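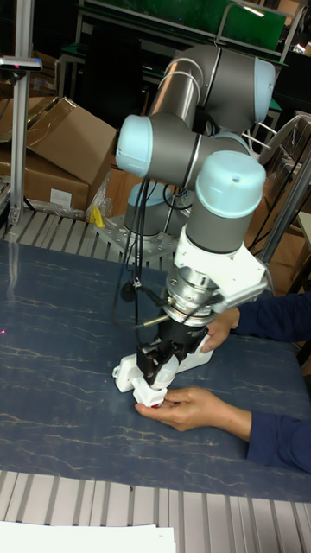

Slower on the way down, the shift lead told her, or the thing would learn to drop stuff.

She said all right and went slower. It was her second week at Iyamu and she had been told this before, by different people, about different parts of the motion. Slower on the way down. Don't stop over the table to think. Don't bring it back up until the fingers are open. If you sneeze, throw the take out.

The target was 232 good takes per task. She had 170. The task was called small red part, pick and place, and she had stopped hearing the words sometime before lunch. She took hold of the tool, led the arm down, closed the fingers, lifted, moved across, let go. Then she pressed the pedal with her left foot and said "keep" or "toss" out loud, which was not required. The pedal only needed to know which side she pressed.

Before this she had worked at the bakery counter in Sterthorpe, and before that she had taught her nephew to tie his shoes. The shoes were the closer of the two. You put your hands over the other hands and went through it, and you found out you didn't know how you tied your own.

At take 171 she hesitated. The part was lying on its side and she came at it from the left, changed her mind, and came at it from the right. She got it. She moved it across and set it down.

"Toss," she said, and then didn't press anything.

The lead came over. He had seen it on his screen.

"What's the matter with that one?"

"I changed my mind in the middle."

"Did you get it?"

"Yes."

He scratched his neck. Zetham wanted clean takes. It was in the contract, and the contract was taped to the wall by the sink. But the office up in Lirislow had sent a note in November saying the takes were too clean, that the arm did fine until the part was somewhere odd and then it just kept closing on air. They wanted some recoveries. They had not said how many.

"You can't do them on purpose," he said. "I tried. I did 30 of them and they all came back. They said it looked like a guy pretending to miss."

"It was, though."

"Sure it was."

She looked at the pedal. "So I keep it?"

"Keep it. Put an R in the notes."

She pressed the right side and typed an R. Then she set the part back and took hold of the tool again. Her wrist was sore in the place it was always sore by three o'clock.

By the end of the shift she had four with an R on them. She hadn't tried for any of them. On the last one she had been thinking about whether there was gas in the car, and her hand had drifted wide and come back on its own, and she had only noticed when the part was already down.

She wrote the R. She wondered if the arm would get that too - the gas, the car, the drifting off - or only the coming back.

The lead was shutting down the next station. She asked him if they ever got to see it run by itself.

"They send a video sometimes," he said.

"Is it any good?"

"It's slow on the way down," he said, and went to get his coat.

Last updated in November

Search stories Enter a title or keyword Go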